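Die Nachtfähre nach Pundov

Als Asabe Sani am Anleger ankam, war die Kasse schon geschlossen. Im Wartesaal brannte Licht. Auf der Bank neben der Heizung saß eine alte Frau mit einem Koffer zwischen den Füßen und schälte eine Mandarine.

»Sie müssen beim Kapitän bezahlen«, sagte die Frau. »Das war immer so, wenn die Kasse zu ist.«

Asabe bedankte sich und stellte ihre Tasche ab. Sie hatte seit dem Vormittag im Zug gesessen und zweimal umsteigen müssen. In der Tasche waren Wäsche für fünf Tage, ein schwarzes Kleid und der Brief vom Notar. Den Brief kannte sie inzwischen auswendig. Ihr Vater hatte ihr das Haus in Pundov hinterlassen, dazu ein Boot, das nicht näher beschrieben war, und einen Geldbetrag von 1.588 Kronen, der auf einem Konto lag, von dem sie nie gehört hatte.

Die Fähre kam um zwanzig nach zehn. Es war ein kleines Schiff mit einem hohen Schornstein und einer Rampe, die beim Herunterlassen kreischte. Zwei Lieferwagen fuhren hinauf, dann ein Mann auf einem Fahrrad, dann gingen die Fußgänger an Bord. Asabe trug den Koffer der alten Frau mit. Er war schwerer, als er aussah.

»Bücher«, sagte die Frau. »Ich heiße Suqin Yin. Ich war bis zum Sommer vor acht Jahren Lehrerin auf der Insel. Sie sind die Tochter von Sani, dem Bootsbauer.«

»Woher wissen Sie das?«

»Sie haben seine Art zu stehen.«

Im Salon gab es Tische mit festgeschraubten Stühlen und einen Automaten für Kaffee. Asabe zog zwei Becher. Der Kaffee schmeckte nach Suppe. Draußen zogen die Lichter des Hafens vorbei, und dann war nichts mehr zu sehen als die eigene Spiegelung in der Scheibe.

Suqin Yin fragte nicht, warum Asabe so lange nicht gekommen war. Sie erzählte von der Schule, die jetzt nur noch zwei Klassen hatte, und vom Laden, den Titilayo Tamuno von ihrer Schwiegermutter übernommen hatte. Sie erzählte auch vom Sturm im Februar, der das Dach der Werft abgedeckt hatte. Der Vater sei am nächsten Morgen hinaufgestiegen und habe selbst die Latten genagelt, mit achtzig.

»Er hat mir nichts davon geschrieben«, sagte Asabe.

»Er hat niemandem geschrieben. Er hat auch mir nie geschrieben, und ich habe ihm das Schreiben beigebracht. Das richtige, meine ich, in der Landessprache. Abends, in der Schulküche. Da war er schon über fünfzig.«

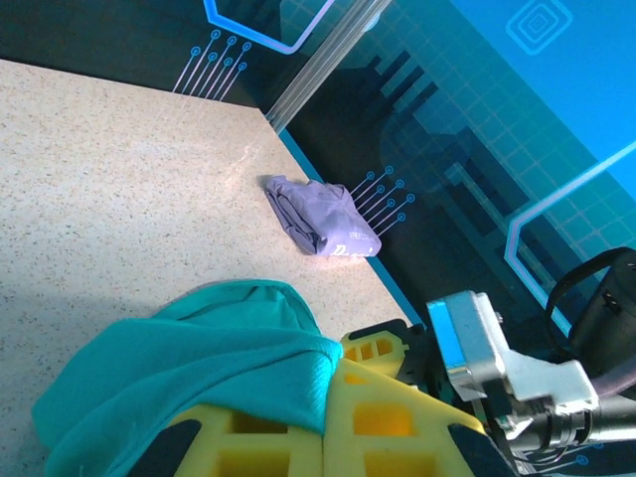 Asabe drehte den Becher in den Händen. Sie hatte nicht gewusst, dass ihr Vater Unterricht genommen hatte. In ihrer Erinnerung konnte er alles, was er brauchte, und das andere interessierte ihn nicht. Formulare hatte immer die Mutter ausgefüllt. Nach der Trennung war die Mutter mit Asabe in die Stadt gezogen, und auf die Geburtstagskarten hatte er nur seinen Namen gesetzt.

»Wann war das?«, fragte sie.

»Im Winter, nachdem Sie weg waren. Er kam mit einem Heft. Er wollte einen Brief schreiben, sagte er, aber einen ohne Fehler. Wir haben drei Winter geübt. Er war kein schlechter Schüler, nur ungeduldig. Wenn ein Wort nicht stimmte, hat er die ganze Seite herausgerissen.«

»Und der Brief?«

»Den habe ich nicht gesehen. Ich habe angenommen, dass er ihn abgeschickt hat.«

Der Mann mit dem Fahrrad kam herein, grüßte und setzte sich an den Nebentisch. Er packte ein Brot aus und aß. Nach einer Weile legte er den Kopf auf die Arme und schlief. Das Schiff ging jetzt durch die Dünung vor der Landspitze, und die Löffel auf der Theke klirrten.

Gegen Mitternacht machte der Kapitän seine Runde. Er hieß Ayodele Effiong und trug eine Strickjacke unter der Uniform. Bei Suqin Yin winkte er ab, sie fuhr offenbar umsonst. Asabe hielt ihm einen Schein hin.

»Hin und zurück?«, fragte er.

Sie überlegte. »Nur hin.«

Er gab ihr das Wechselgeld und eine Karte aus dünnem Papier. Dann blieb er noch stehen.

»Ihr Vater hat mir die Jolle gebaut«, sagte er. »Die Garba. Liegt gleich hinter der Mole. Das andere Boot hat er nicht mehr fertig bekommen. Der Rumpf steht in der Halle, die Planken sind drauf, es fehlt das Deck. Ich wollte Ihnen das sagen, bevor Ihnen einer im Dorf einen schlechten Preis nennt.«

»Ist es viel wert?«

»So, wie es dasteht, wenig. Fertig wäre es etwas anderes.«

Er tippte an die Mütze und ging wieder nach oben.

Kurz vor eins legte die Fähre in Pundov an. Es roch nach Tang und Diesel. Am Kai stand Nuanchan Saengthong mit einer Taschenlampe. Sie hatte dem Vater in den letzten Jahren das Haus geputzt und am Telefon versprochen, den Schlüssel zu bringen. Asabe hatte sich eine ältere Frau vorgestellt. Nuanchan war jünger als sie selbst und hatte ein schlafendes Kind auf dem Rücken.

»Ich habe geheizt«, sagte sie. »Im Schrank sind Eier. Die Pumpe müssen Sie zweimal anstoßen, sonst kommt nur Luft.«

Suqin Yin wurde von einem Neffen abgeholt. Sie gab Asabe die Hand und hielt sie einen Moment fest. »Kommen Sie vorbei. Das gelbe Haus neben der Schule.«

Das Haus des Vaters lag am Ende der Straße, hinter der Werft. Asabe schloss auf und machte Licht. In der Küche war es warm. Der Tisch war abgewischt, am Haken hing eine Jacke mit Harzflecken an den Ärmeln. Sie hängte ihren Mantel daneben, stieß zweimal die Pumpe an und trank ein Glas Wasser im Stehen.

Schlafen konnte sie nicht. Um drei nahm sie den zweiten Schlüssel vom Brett und ging hinüber in die Halle. Der Rumpf stand auf Böcken, größer, als sie gedacht hatte. Man sah, wo im Dach die neuen Latten waren. Auf der Werkbank lagen Hobel und Zwingen, der Größe nach sortiert, und daneben eine Blechdose, in der früher Kekse gewesen waren.

In der Dose lagen Schulhefte. Aus den meisten waren Seiten herausgerissen. Im letzten stand auf der ersten Seite, in großen, geraden Buchstaben: Liebe Asabe. Darunter kam ein Satz über das Wetter und einer über ein Boot, das er bauen wolle, lang genug, dass man zu zweit darin schlafen könne. Dann kam ein Wort, das zweimal durchgestrichen und ein drittes Mal richtig geschrieben war. Der Rest der Seite war leer.

Sie las es mehrmals. Dann legte sie das Heft zurück und ging einmal um den Rumpf herum, die Hand an den Planken. Am Heck war mit Bleistift ein Name vorgezeichnet, so schwach, dass sie die Lampe dicht heranhalten musste. Es war ihrer.

Um sieben klopfte Titilayo Tamuno an die Küchentür und brachte Brot. Sie fragte, ob Asabe sonst noch etwas brauche.

»Wissen Sie, wer auf der Insel ein Deck bauen kann?«, fragte Asabe.

Titilayo stellte das Brot auf den Tisch und dachte nach.

»Da müssten Sie Effiong fragen«, sagte sie. »Der kommt mit der Mittagsfähre zurück.«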